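Letham workshop moves to open shelving and a single clear bench

By Smaranda Cozma
Nov 26, 2019

The shared workshop on the ground floor of the Letham building has a new layout. Storage has been taken off the work surfaces and moved to metal shelving against the side of the room, and flat-packed cartons now have a fixed place on the top level. The change was carried out over six working days at a cost of $3000, of which $500 went to shelving and the rest to electrical work and repainting.

The previous arrangement dated from the building's opening. Cartons were kept under the benches, which left little legroom and made the lower wall outlets hard to reach. An internal review in March listed two faults to be corrected first: blocked access to power and packing material stored on work surfaces.

Under the new rules, cartons are broken down on arrival and stacked flat. A carton that is being filled or emptied may stand open on the floor next to the shelving, but not in the walkway. Large sheets of cardboard, used as backing when parts are cut or painted, are stored upright against the wall. Small boxes and single devices go on the lower shelves, where they can be picked up without a step stool.

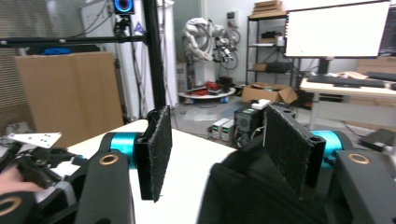
Severino Robles said the shelving was the easy part and that cable runs would take longer to settle. Wall cables still hang free in places, he said, and a covered channel along the panel would be the next item if money allowed. He added that loose cable kept near equipment should be sorted by length before anyone bought more of it.

Work tables are to have white tops wherever possible. The lighter surface makes small fasteners easier to find, according to the notes issued with the plan – dark tops had been a regular complaint among users who assemble small parts. Tables are to be wiped down at the end of each session, and tools in current use may stay out until the session closes.

Carton stock will be limited to what fits on the top shelf. Anything over that goes to the recycling point at the Mukgate entrance, which takes clean, dry cardboard with the tape removed. Foam inserts and plastic film are not accepted there and should be bagged separately.

The layout will be reviewed again in March. Users who need space for a long item, or who want a shelf reserved for a project, can leave a written request at the front desk. Requests must give the size of the item and the date it will be removed.

2 comments | 6 shares

Recent items
Mukgate recycling point: what it takes
Nanditz loading door closed for repairs
Pascu hall gets new floor covering
Bench booking at Letham: revised form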